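Section 7. When the Arm Stops at a Crowded Item

Sooner or later your Trokimness arm will come down over a group of items, halt, and show fault 159 on the panel. Please don't worry, and please don't reach in either! The fault means the finger met more resistance than it was set up to expect, and the arm is holding its position until someone clears it. Fouzia Ansari at our Tresterness workshop has walked a great many owners through the steps that follow, and they go quickly once you have done them a time or two.

CAUTION: A halted arm is still under power. Keep hands, sleeves and hair away until step 2 is complete.

Before you clear the fault

1. Open the wrist camera view on the panel and take a good look at where the finger is standing. A finger overlapping a glossy yellow item, with a second yellow item close beside it, is a very common sort of view with this fault. Save the picture, as our service desk will ask for it.
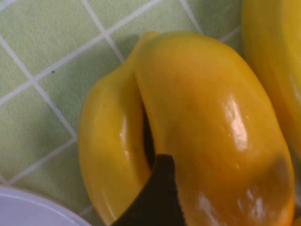 2. Press the red stop button and wait for the panel light to go out. Give it the full 260 seconds, long as that feels.

3. Support the wrist from underneath and ease it straight up by hand. Never pull sideways, as this can bend the finger mount.

Checking the gap

4. Spread the items out, restart the arm and run a slow approach from the Norkley menu. Stop it as the finger comes down and look at the view again. If your items lie as close as this squash and bell pepper, with the dark finger between them, move them farther apart and repeat the step. 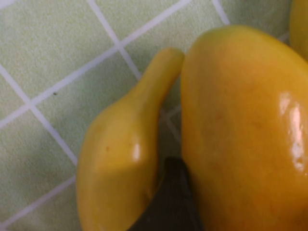
5. Set the force limit back to 1,000 on the Rieger page, and press Save before leaving the page (it is easy to forget).

Note: If the fault returns after two tries, leave the arm switched off and write to Lieselotte Meinecke at the service desk, with your saved pictures attached.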